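Print this page | E-mail this page

Progress report to the funder: teaching kitchen tasks by remote control
28 Oct 2024
By the Rarnside project office

Work in this period was on the simulated kitchen. Operators at Skanholm and Madigan steer the robot arm with a hand controller and carry out each task from start to finish. The arm's movements are saved, and the control model is then trained on them.

We now hold 3014 accepted demonstrations out of 3592 recorded. The rest were rejected at checking, mostly for long pauses or for an operator letting go of the controller part-way. Operators have been asked to start a task again if they stop for more than seven seconds.
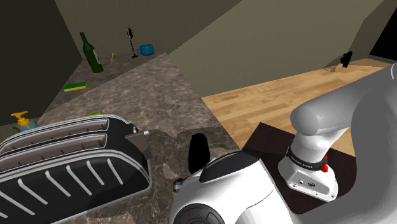 The simulated kitchen, with the arm beside the marble-patterned counter and the toaster in the foreground.

The Nosutitz kitchen layouts were delivered late and we lost part of the summer to it. They are now in use at both sites. New operators found depth hard to judge on a flat screen, so we have added a second view and lengthened the practice session.

Showing the task by hand, with a person guiding a real arm, has started on a smaller scale. So far we have 424 demonstrations of this kind. They take longer to collect and are not included in the totals given earlier.

Spending is within the agreed budget apart from controller repairs, which we have met from the travel line. The first comparison of the two methods is due in December. We still need a decision on the extra storage requested in our last report.

E-mail this page | Print this page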